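Brudia 議会発言コーパス README

概要

Brudia は、地方議会の本会議と委員会の会議録から、首長と議員の質疑応答を組にして取り出したテキストコーパスです。収録しているのは Gachanja 市議会と Vanolell 町議会の二つで、質疑の組は全部で3,000あります。政治家の答弁の言い回し、政権交代の前後での語彙の変化、与野党の質問の型などを調べる用途を想定しています。

作成は Mwende Athumani(抽出と整形)と Obaidul Siriwardena(注釈と検査)が担当しました。問い合わせはリポジトリの課題欄に書いてください。返信は日本語か英語になります。

収録範囲

Gachanja 市議会は11会期分、Vanolell 町議会は13会期分です。どちらも定例会のみで、臨時会は入っていません。Vanolell の4月の会期は会議録の後半が未公開のため、公開されている前半だけを収録しました。公開され次第、次の版で差し替えます。

秘密会と、議長が記録からの削除を命じた発言は、もとの会議録にないので本コーパスにもありません。削除の跡が「(発言取消し)」と残っている箇所はそのまま残しています。

ファイル構成

qa_main.tsv 質疑の組。本体
speakers.tsv 発言者の一覧(役職、会派、在任会期)
sessions.tsv 会期の一覧
notes.txt 注釈者の判断メモ

文字コードは UTF-8、改行は LF です。タブは本文中に現れないよう、抽出時に半角空白へ置き換えてあります。

qa_main.tsv の列

id 組の番号。版が変わっても振り直しません
session_id 会期の番号
q_speaker 質問者の番号
a_speaker 答弁者の番号
q_text 質問の本文
a_text 答弁の本文
topic 議題の区分
evasive 答弁が質問に答えていないと注釈者が判断した場合は1、それ以外は0

一括質問一括答弁の場合は、質問を項目ごとに切り分けてから答弁と対応させています。対応先のない質問は a_text が空欄です。再質問は別の組とし、元の組の番号を notes.txt に書きました。

注釈の方法

topic は財政、福祉、教育、土木、産業、選挙・議会運営、その他の七区分です。一つの組に複数の議題がまたがるときは、質問の中で最初に出たものを採っています。

evasive は二人が別々に付け、食い違ったものは話し合って決めました。最初の一致率は80パーセントでした。食い違いが多かったのは「検討してまいります」で終わる答弁です。時期か担当部署のどちらかが示されていれば0、どちらもなければ1としています。この基準は途中で決めたため、Gachanja の古い会期は付け直しました。

産業区分の補足

産業区分には、Gachanja 市の Uveck 地区への工場誘致をめぐる質疑がまとまって入っています。補助金の額、雇用の見込み、製造現場の自動化への支援が主な論点です。会派によって同じ事業を「誘致事業」「Uveck 事業」「工場の件」と呼び分けているので、語で検索するときは三つとも指定してください。
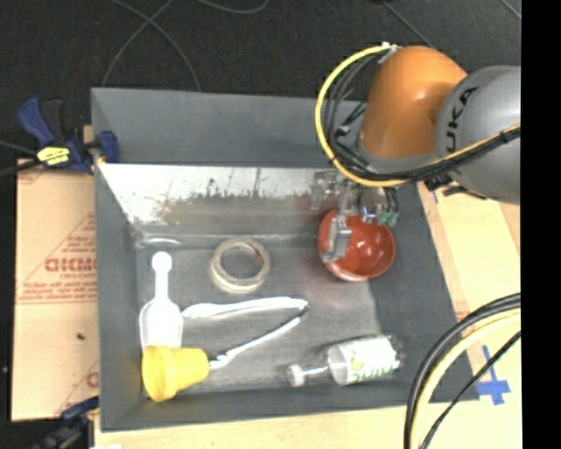

図1 灰色の箱とロボットアーム。アームに KUKA のロゴの一部が見える。

既知の問題

・Vanolell の会議録は、議員の改姓の前後で表記が統一されていません。speakers.tsv では同じ番号にまとめましたが、本文中の呼びかけは直していません。
・不規則発言(やじ)は、会議録に内容まで書かれている場合と「(発言する者あり)」だけの場合があります。頻度の比較には使えません。
・Gachanja の委員会記録の一部は要点筆記です。発言どおりではないため、文体の分析からは外してください。該当する会期は sessions.tsv の style 列が summary になっています。
・副市長が市長の代理で答弁した組では、a_speaker は副市長の番号です。

利用条件

注釈部分は出典を示せば自由に使えます。会議録の本文は各議会の定めに従ってください。引用するときは「Athumani・Siriwardena、Brudia 議会発言コーパス」とし、使った版の番号を添えてください。

誤りの報告には、組の id と列の名前を書いてください。修正は次の版にまとめて反映し、変更した id を notes.txt の末尾に載せます。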